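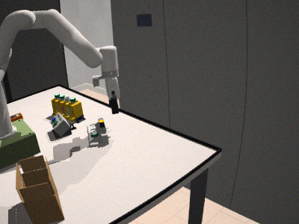 Girkcombe开放日：机械臂先在仿真里练手，观众挤到屏幕前
本站快讯 六月

Drelonance在Girkcombe的自动化实验室本月办了一次开放日，下午2点开门，不到半小时门口就排起了队。今年的重头戏是一套桌面装配的仿真演示，全程在大屏上跑，项目名叫Segura。

演示内容不复杂。一张白桌子，一台浅灰色机械臂装在绿色底座上，桌上有黄色架子、带蓝绿两个按钮的小控制盒、一条浅灰色的长条料架，还有一只橙色手持仪表。任务是让机械臂在料架和黄架子之间取放带盖的小件，做完一轮归位，再来。

主讲是Anjani Simanjuntak，语速很快。她说团队把同一个任务在仿真里反复跑，每次物件的位置、朝向都重新摆过，灯光也换。目前存下来的有效轮次是2103轮，原定目标2000轮，上个月就过线了。失败的也留着，不删，训练时候另有用处。

现场提问最多的还是那个老问题：仿真里做得到，真机上行不行？Simanjuntak没有正面给数字，只说摩擦和线缆是最头疼的两样，软的东西在仿真里都不好弄。真机测试安排在秋天，地点还没定。 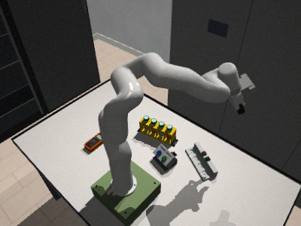
三个工位，一个要排队

开放日一共设了3个工位。一号工位看回放，可以拖进度条，快放慢放都行。二号工位让观众自己动手，用手柄遥控屏幕里的机械臂，每人限时，排队最长的就是这儿。三号工位讲数据怎么整理，人少一些，不过坐下来的都听得很久，有两位一直听到收场。

遥控工位的负责人Bereket Berhe介绍，新手普遍卡在高度判断上，屏幕上看着夹爪已经到位，其实还差一截。他的建议是看影子，机械臂投在桌面上的影子比夹爪本身好认。照着做的人确实顺了一点，也有人越看越乱，干脆把手柄交给孩子。孩子上手快得多。

夹爪是黑色指尖的型号，演示中速度调得偏慢。Berhe说是故意的，原速看不清，观众会跟不上。
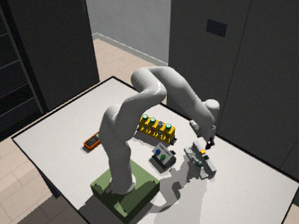

夹爪位于灰色料架上方，左侧为黄色架子和控制盒。Segura项目仿真画面

合作方也来了人。Mundateck负责仿真环境里物件的建模，Abílio Valente带了一台笔记本，边讲边改参数，把桌面摩擦调低再跑一遍给大家看。结果小件滑出去老远，台下笑声一片。他接着又调回来，讲了十来分钟接触参数怎么定，这一段偏专业，后排走了一些人。

据Valente说，物件模型下一版会加重量差异，现在同类小件用的是同一个质量，太理想。控制盒上的按钮也打算做成能按下去、有行程的。时间表没给，问了两次都说"尽快"。

学校团体是上午单独进的场，名额早就订满。下午散客不用预约，登记个名字就能进。有家长反映讲解牌字太小，主办方表示下次会改。茶水够，点心三点多就没了。
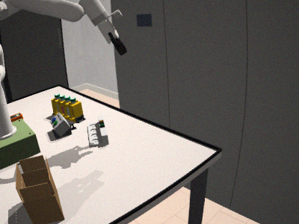
Oisín Horgan在二号工位排了两轮，他觉得遥控比看讲解有意思得多，就是每人的时间太短，刚摸清手腕关节往哪边转就该下来了，希望下回能多摆一台。他还问能不能在家里下载了玩，工作人员答复说暂时没有公开版本，正在考虑之中。

下一次开放日暂定秋季，届时如果真机到位，仿真和真机会并排演示。报名方式另行通知，以实验室门口公告为准。部份回放视频整理后会放到Drelonance的网站上，没赶上的可以等等。

（更正：本文早前版本把Valente的单位写成了Drelonance，应为Mundateck，已改。）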